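August, Illeck bench notes, 3:00 pm

Table layout for the pouring series. White top wiped down, cable left where it was. Bottle upright, capped, label text facing out.

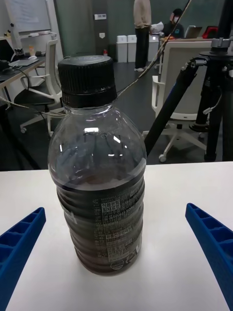 Bottle with dark brown liquid, black screw cap. Label printed in Korean.

Level to be read at the flat line, eye at table height. Ceiling lights reflect on the shoulder, so take the reading lower on the body. Target per pour is 100 ml, tolerance 6 ml. Cups are the Dresgate plastic ones, one light blue, one pink, same shape and size. Blue is the reference cup. 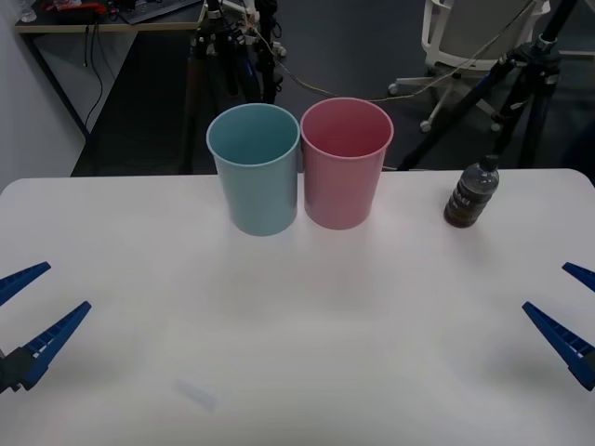 Spacing matters more than I assumed in the Forkside notes. With the cups nearly touching, a drip off one rim can land in the other and spoil both weights. Next round: move pink at least 200 mm from blue and mark both positions with tape. Three pours per cup, weigh after each, rinse between sets. Lacerda scale needs zeroing first.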